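Plonier — Kit de dedos para pinça paralela, versão 2

Imprimir | Enviar por e-mail
11 comentários | 258 partilhas

Referência: PL-474
Disponibilidade: em stock na oficina de Onthorpe
Última revisão da página: janeiro de 2022

O kit Plonier é um par de dedos de substituição para pinças paralelas de dois dedos, pensado para quem monta um braço robótico em casa ou numa oficina partilhada. Foi desenhado por Jamila Wickramasinghe na oficina de Onthorpe, onde os dois braços de bancada trabalham com ele desde agosto. Vende-se o par completo ou um dedo avulso, esquerdo ou direito.

Os dedos que vêm de origem com a maior parte das pinças pequenas têm faces largas e direitas. Servem para blocos, caixas e garrafas. Com plástico fino, tampas baixas ou fechos, a face larga apanha material a mais e a peça foge para o lado. Os dedos Plonier mantêm o corpo largo junto à base, onde entra o parafuso, e estreitam para a ponta. A força fica concentrada numa zona de contacto pequena, suficiente para apertar um rebordo ou um fecho de calha.

O que vem na caixa

Um dedo esquerdo e um dedo direito, na cor preta.
Quatro parafusos M3 e quatro anilhas.
Uma chave sextavada.
Duas fitas adesivas de borracha para as faces interiores (opcionais).
Uma folha com as medidas de furação.

Montagem

Desligue a alimentação do braço e abra a pinça à mão, até ao fim do curso. Retire os dedos antigos e limpe a guia. Encoste o dedo esquerdo ao batente, aperte os parafusos só até prender, e faça o mesmo do outro lado. Feche a pinça devagar, com as pontas alinhadas uma pela outra, e só então aperte tudo. Se as pontas ficarem desencontradas, solte o dedo direito e repita — o esquerdo serve sempre de referência.

Depois da montagem é preciso refazer o zero da pinça no software. O controlador Tsai guarda a posição fechada do último par de dedos e, se não for recalibrado, continua a empurrar depois do contacto. No menu de calibração, escolha fecho lento e confirme quando as pontas encostarem. Quem usa outro controlador deve procurar a função equivalente.

Trabalho com sacos de fecho

A tarefa para que o kit é mais pedido é fechar sacos de plástico com calha. Na oficina usamos sacos transparentes com legumes embalados lá dentro, em cima da mesa, e a câmara de punho a apontar para as pontas. A pinça aperta as duas calhas uma contra a outra num ponto. 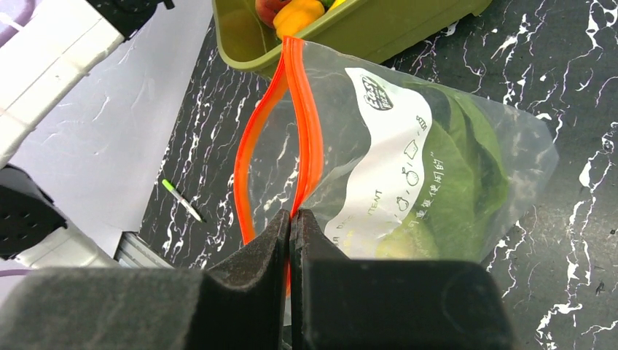
É preciso um segundo braço para fechar um saco?
Depende do apoio que o saco tiver. Um só braço chega se o saco estiver preso à mesa por uma mola ou por um peso. Com o saco solto, convém um segundo braço a segurá-lo do lado oposto ao da pinça.

Para aprender a tarefa, comece com o saco vazio e uma velocidade baixa. Marque três pontos de passagem ao longo da calha, feche a pinça no primeiro, abra ligeiramente e avance. Arrastar com a pinça fechada também dá resultado em sacos de calha grossa, mas nos mais finos o plástico enruga e a calha sai do sítio. Uma mesa escura e brilhante dá reflexos na câmara; uma luz lateral, fraca, costuma resolver.

Características

Tipo: dedos de ponta afunilada, par simétrico
Fixação: dois parafusos M3 por dedo
Ciclos de abertura e fecho no ensaio de bancada: 1000, sem folga na fixação
Compatibilidade: pinças paralelas com guia Fellar e adaptadores de furação igual
Câmara de punho: compatível, as pontas ficam dentro do campo de visão

Desgaste e limpeza

As faces ficam baças e riscadas com o uso. Isto não altera o aperto. O que convém vigiar é a aresta da ponta: quando fica redonda, a pinça começa a largar plástico fino. Limpe com um pano húmido e um pouco de detergente da loiça. Não use acetona. As fitas de borracha trocam-se quando começarem a levantar nos cantos, e para fechos de saco trabalhamos quase sempre sem elas — a borracha agarra o plástico e puxa-o para trás quando a pinça abre.

Os dedos não são certificados para contacto alimentar. Use-os por fora da embalagem.

Encomendas

As encomendas levantam-se na oficina ou seguem por correio. Indique o modelo da pinça e, se tiver dúvidas sobre a furação, envie uma fotografia da guia com uma régua ao lado. Aceitamos devoluções de pares sem marcas de aperto. Os dedos avulsos saem do mesmo molde do par e não precisam de ajuste adicional.

Imprimir esta página | Enviar a um amigo

Artigos relacionados
Adaptador de guia Fellar para pinças pequenas
Suporte de câmara de punho, inclinação regulável
Cabo de extensão para controlador Tsai
Molas de mesa para sacos e embalagens flexíveis
Fitas de borracha de substituição, conjunto de seis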